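Notebook, Saturday, tabletop clearing

Starting a fresh page for the table chore, as the shelf chore is parked until Gasser sends the new bearings. Same question as in April: can the Skalo arm clear a small table that people have been sitting at, with no one tidying up first and no one telling it what is what. I'm keeping laundry out of this one. Laundry has its own page and its own problems.

Session ran from mid-morning. Verena Mösli on the log, me on the hand unit. Café corner, round table, yellow piece as the main pick.
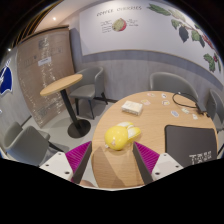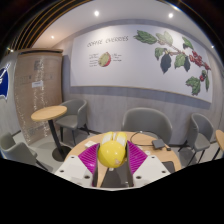
My own view after today is that grasping is the smaller half of the chore. We have spent most of the year on fingers and pads, and for a light job like this they are good enough. The harder half is deciding what counts as clutter. Take the thin black cable on the right side of the table. A person clearing up knows to leave it plugged in, or to coil it and hand it to somebody, and never to drag it along with whatever is next to it. The policy has no such idea. In the last build it treated a cable as part of the nearest object, and we had a charger on the floor. The small cards are the opposite problem: easy to recognize, hard to get off a flat surface with two fingers. I would slide one to the edge and pinch it there. The arm presses down and pushes it around.

Numbers for the arm, from the runs on the bench table in Drillelden earlier this week, same object classes:

Attempts: 40
Cleared to the tray without help: 29
Stopped by hand: 3

The rest timed out or ended with something still on the table. All three stops were cable related. The timeouts were mostly flat items, and Verena thinks two of them would have finished if we had let them go on. I don't count those. If a person has to stand there and wait to see, the chore isn't done.

Rounded things are fine now. The ribbed pads give enough that a shiny surface doesn't shoot out sideways the way it did with the old smooth ones. What I would like to know is how the pads do on odd shapes with a second part sticking out, where one finger lands on the body and the other on the part. My hand corrects for that without my thinking of it – I only notice when I play back the wrist track. We should mark those corrections in the log instead of smoothing them away. Flusia has a smoothing step on by default on import. Turn it off for this set.

Speed. By hand I can clear a table like this in 13 seconds, taking it easy. The arm is nowhere close and I don't think it has to be. If it worked through a room after closing, slow would be all right. What would not be all right is one charger in the bin, or a deck of cards spread over the floor. A café owner would switch it off after the second time, and so would I.

Also talked about wiping. Verena wants to add it as a second stage, same arm, sponge in the fingers. I said not before the flat items work, because you can't wipe a table that still has cards on it. She said a person would just lift the cards and wipe under them. True, and that is a good test for later. Put it on the list, no date.

Round tables need a different sweep order from the bench. On the bench we go left to right in rows. On a round top that path runs off the rim at the corners of the grid, and the planner wastes time on points that are only air. Try rings from the outside in.

To do:
– smoothing off in Flusia, re-import today's set
– tag cables as "leave" and check what the policy does with things touching them
– slide-to-edge move for cards, by hand first, plenty of repeats
– ring sweep for round tops
– call Gasser again about the bearings

Verena has the hand unit until Tuesday. Left pad has a little play in it, tighten before use.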